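룰눌라드, 공동주택 층간 바닥재 ‘틸트우드’ 개정 규격 공개
재단 치수 통일하고 시공 안내서 전면 교체, 12월 출고분부터 적용

건축 내장재 업체 룰눌라드(Rurnulard)는 공동주택용 바닥 완충재 ‘틸트우드(Tiltwood)’의 규격을 개정하고 12월 출고분부터 새 규격을 적용한다고 밝혔다. 기존 규격 제품은 재고가 소진될 때까지 같은 가격에 함께 판매된다.

틸트우드는 마루와 바닥 콘크리트 사이에 까는 판상형 완충재다. 온돌 난방을 쓰는 국내 주택에서 마루를 교체할 때 주로 사용되며, 신축 현장보다 입주 후 부분 보수 현장의 주문 비중이 높다. 회사는 이번 개정이 보수 현장에서 들어온 의견을 반영한 것이라고 설명했다.

가장 큰 변화는 판의 재단 치수다. 그동안 틸트우드는 생산 시기에 따라 가장자리 맞물림 부분의 폭이 서로 달랐다. 이 때문에 먼저 시공한 구간에 나중에 구입한 판을 이어 붙이면 이음매가 벌어지거나 한쪽이 들뜨는 경우가 있었다. 새 규격에서는 맞물림 폭을 한 가지로 통일했다. 구형 판과 신형 판을 이어야 하는 현장에는 연결용 판을 따로 공급한다. 연결용 판은 한쪽이 구형, 다른 한쪽이 신형 치수로 가공되어 있으며 낱장 주문이 가능하다.

두께는 2종으로 정리된다. 얇은 판은 문턱이 낮아 바닥 높이를 올리기 어려운 방에, 두꺼운 판은 거실과 복도에 권장된다. 중간 두께 제품은 단종되며, 이미 계약된 물량은 계약 내용대로 납품한다.

룰눌라드는 규격 개정에 앞서 지난 2년간의 고객 문의 2,377건을 분류했다. 문의가 가장 많았던 항목은 이음매 처리였고, 문틀 주변 재단 방법과 시공 후 마루를 덮기까지의 대기 시간이 그 뒤를 이었다. 제품 자체의 하자보다 안내서의 설명이 부족해 생긴 문의가 많아, 회사는 안내서도 처음부터 다시 쓰기로 했다.
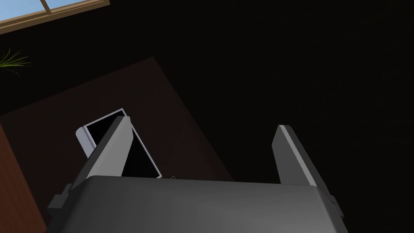

새 안내서는 모두 56쪽이다. 기존 안내서가 제품별로 나뉘어 있던 것과 달리 새 안내서는 작업 순서대로 구성됐다. 바닥면 확인, 청소, 재단, 깔기, 이음매 마감의 순서로 이어지며, 각 장의 끝에는 다음 작업으로 넘어가기 전에 점검할 항목을 실었다. 바닥면에 습기가 남아 있을 때의 조치와 난방 배관 위에서 칼을 사용할 때의 주의 사항은 별도의 장으로 옮겼다.

문틀 주변 재단에 관한 설명도 늘었다. 구형 아파트는 문틀 아래쪽이 바닥에 묻혀 있어 판을 직선으로만 자르면 틈이 남는다. 새 안내서에는 두꺼운 종이로 본을 뜬 뒤 판에 옮겨 그리는 방법과, 문틀 하단을 얕게 잘라 판을 밀어 넣는 방법이 함께 실렸다. 임차 주택에서 문틀을 자르는 경우에는 집주인의 동의를 먼저 받아야 한다는 문구도 추가됐다.

포장 방식도 바뀐다. 지금까지는 판을 눕혀 쌓고 비닐로 전체를 감쌌으나, 앞으로는 종이 상자에 세워 담는다. 상자 한 개에는 판 3장 단위로 간지를 넣는다. 승강기가 좁은 건물에서도 한 사람이 옮길 수 있도록 상자당 무게를 낮췄으며, 상자 옆면에는 두께와 생산 월을 표시한다. 비닐 포장 제품을 보관 중인 대리점은 따로 재포장할 필요가 없다.

수도권 외 지역의 배송은 물류 협력사 다허(Daher)가 맡는다. 다허는 기존에 틸트우드의 남부 지역 배송을 담당해 왔으며, 이번에 담당 지역이 강원과 제주까지 확대된다. 제주 지역은 선적 일정에 따라 배송 기간이 달라질 수 있다. 오전 11시까지 접수된 주문은 당일 출고되고, 이후 접수분은 다음 영업일에 출고된다. 현장에서 날짜를 지정해 받는 예약 배송은 종전과 같이 운영한다.

시공 교육은 전문 교육업체 플룰타우(Plultau)와 함께 진행한다. 교육 대상은 틸트우드를 취급하는 대리점 직원과 개인 시공자이며, 과정은 이론과 실습으로 나뉜다. 실습은 작은 방 크기로 만든 연습용 바닥에서 이루어지고, 참가자는 구형 판과 신형 판을 연결용 판으로 잇는 작업을 직접 해 보게 된다. 교육비는 무료이나 재료를 추가로 사용할 때는 실비를 받는다. 장갑과 무릎 보호대는 개인이 준비해야 한다.

회사 측은 “보수 현장은 한 번에 집 전체를 고치는 일이 드물고, 방 하나를 먼저 하고 몇 해 뒤에 나머지를 하는 경우가 많다”며 “나중에 산 판도 먼저 깐 판에 맞아야 한다는 요구가 계속 있었고 이번 개정에서 그 부분을 우선 처리했다”고 밝혔다.

가격은 얇은 판과 두꺼운 판 모두 현행대로 유지된다. 연결용 판은 같은 두께의 일반 판과 동일한 단가로 판매한다. 대리점별 할인 조건은 각 대리점이 정하므로 구입 전에 확인이 필요하다.

기존 구매자에 대한 보증 조건은 달라지지 않는다. 구형 제품의 보증 기간은 구입 당시의 약관을 따르며, 보증 수리에 필요한 구형 판은 별도로 보관해 공급한다. 단종되는 중간 두께 제품도 보증 수리용 물량은 남겨 둔다. 다만 구형 판과 신형 판을 연결용 판 없이 직접 이어 시공한 구간은 이음매에 한해 보증 대상에서 제외된다. 보증 수리를 신청할 때는 구입 영수증과 시공 구간의 사진을 함께 제출해야 한다.

새 안내서는 제품 상자에 동봉되며, 룰눌라드 홈페이지의 자료실에서도 내려받을 수 있다. 이전 안내서는 구형 제품 사용자를 위해 같은 자료실에 계속 게시된다. 교육 신청은 플룰타우 홈페이지에서 받는다. 접수는 선착순이며 지역별 교육 장소는 신청 화면에 안내되어 있다.

회사 소개
룰눌라드는 바닥 완충재, 걸레받이, 문턱 마감재 등 주택 내장재를 생산하고 판매하는 업체다. 주요 제품으로 틸트우드가 있으며 전국 대리점과 온라인 매장을 통해 공급한다.

보도자료 문의
룰눌라드 홍보 담당 부서
제품 및 시공 문의는 구입한 대리점 또는 홈페이지 고객 문의란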